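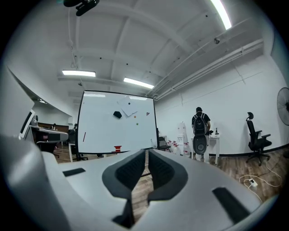 December, Room 121, morning. Started on the room for the Brindska work, beginning with the board, which everyone has complained about and which has stood in three different places since we got the keys. The complaint is always glare. From the door side the fixtures reflect in the top half and you lose whatever is written there. It is back in the middle now, facing the open floor, with the sheet of paper still hung crooked near the top and the two orange dots below it and to the right. I left the paper and dots where they were and used them as reference points. If I can see the black dot on the sheet from a given spot, I call that spot good for the upper part of the board. The orange dots do the same job a little lower down.

Walked the room with that in mind. Good from straight on, as expected. Good from the left for most of the way across, then it goes quickly. From the right it is poor once you are past the end of the board by a long step. Turning the stand a few degrees toward the left wall moved the bad patch closer to the wall, where people mostly just walk through. Marked the feet on the floor with masking tape. Please leave the tape until I have written the final position into the room sheet.

The ceiling does not help. It is all open, beams and ducts painted white, and it throws light down from everywhere, so there is no angle with no reflection at all. Switching off the fixture nearest the board took care of most of the glare but made the board itself dull, and handwriting in thin marker was harder to read than before. Put it back on. I think the answer is position first and lights second.

Erasing. The red line at the lower left did not come off with the dry felt. Tried the Femero spray on a paper towel, waited a bit, wiped, and it went to a pink shadow. Second pass with the same stuff took the shadow down to where I can only find it if I look for it. The small black mark beside the dots came off dry on the first wipe, so I assume the red is much older or a different kind of ink. Did not try alcohol. Last year alcohol took the gloss off a patch of the board in the Wan room, and that patch has held on to ink ever since.

Old markers went in the trash. The rule I would like us to keep is that a marker that skips gets thrown out then and there. Putting it back on the tray for the next person is how we ended up with a cup full of dead ones.

10:40. Sound. Hard floor, bare walls, hard ceiling, so the room rings. Clapped in the middle and could hear the tail plainly. Talking at normal volume from the board to the back wall is all right with one person speaking and bad with two conversations going. Hung one of the Harnent felt panels on the back wall with the removable strips, just to see. I could hear a small difference standing close to it and none from the middle. One panel is too little to judge by. The supplier's sheet suggests covering a good deal more wall than I had in mind, and I do not want to order that many before we have tried the cheap things: a rug under the table, the curtains from the old room, the bookcase moved to the back with books actually in it.

Measured for the panels while I had the tape out. The clear part of the back wall is 414 cm between the corner and the start of the door trim. I measured it twice, once at knee height and once at shoulder height, and got the same number both times. That surprised me a little given how the corner looks. Anything fixed to the right-hand wall has to stay well below the pipes and conduits that run along the top of it. Building rules say nothing gets hung from those and nothing gets stacked in front of them either. I would keep that wall plain.

Floor. The planks are in decent shape apart from scuffs. Went over a small area near the door with the damp microfiber and a few drops of the floor soap, then dry. The black scuffs mostly lifted. The gray ones did not, and I think those are scratches in the finish. A pencil eraser worked on two stubborn black ones and left crumbs, so sweep after. No wet mop in here. If something spills, blot it, and do not let it sit in the seams.

Chairs need felt pads before they come in. We have a bag of the stick-on kind, but they fell off within a month in the Wan room, and I would sooner use the ones with a nail in the middle. Ordered one box to try. It should be here in 5 days.

Early afternoon. Tested the board position with real writing. Wrote the same line at three heights in black, blue and green, then read it from the back wall, from the door and from where the long table will go. Black was fine everywhere at every height. Blue was fine except high up from the door. Green was weak from the back wall even low down, and I would stop buying it. Letters need to be larger than I normally write — the width of my palm was comfortable from the back, and anything smaller was work.

Also tried raising the board one notch. Easier to read over seated people, harder for shorter colleagues to reach the top. Put it down again. The top part can be kept for things that stay up all week, like the sheet that is there now.

Left to do:
Long table in, lengthwise, leaving a clear path from the door to the board.
Rug under it, then repeat the clap test from the same spot.
Pads on the chairs.
Decide on the rest of the Harnent panels after the rug.
Ask the building office which wall switch runs which lights, and label the switches.
Black and blue markers, one pack of each.
Spare towels next to the Femero bottle, which now lives on the shelf by the door.

Late note. Went back after dark to look at the glare again with no daylight. A little worse from the left than it was this morning, about the same from the right. Moved the left foot of the stand in by a hand's width and re-taped it. The old tape is still down next to it, so go by the outer piece on the right and the inner piece on the left until I pull up the extra.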